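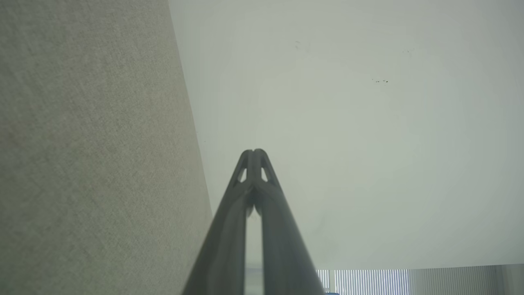 Do people keep watching a reality show after their favorite cast member leaves?
Most of them do, at least for a while, and they complain the whole way through.

So that was my project for Media and Audiences this term, and I got to spend it on Lilholm, which I was going to be watching anyway. If you haven't seen it, it's a show where friends and exes run a lakeside hotel together and fight in the kitchen. Vimala Murthy was the one everybody loved (me included!), and she walked out in the December finale after the big dinner with Satish Bhat. The fan board went wild that night and I wanted to know what happened next.

I did it in 2 parts. First I read the board threads from the finale through the third episode of the new season, which came to 2,731 posts. I sorted each one as staying, quitting, or just talking about something else — and there is a lot of something else, mostly Satish's haircut. Then I sent a short survey to the board and got 80 answers back. I also did longer phone chats with 10 of those people, and those were easily my favorite bit.

On the board, the quitting posts piled up for a few days and then dried up fast. Plenty of the same usernames were back for the premiere, typing away during the opening credits. In the survey, 62 people said they were still watching. One woman told me she only leaves it on while she folds clothes, then gave me a very detailed account of the hot tub argument, so I put her down as a viewer.

What surprised me was how many people followed Vimala over to her podcast and still kept the show. I'd guessed they would pick one. My partner Lavanya Shetty guessed right and has mentioned it since.

The weak spot is that I only asked people who were still on the board. Anyone who really quit probably left that too, and I should have looked for them somewhere else. Dr. Menon flagged this on my draft, so next time I'd start the survey right after the finale, before people drift off.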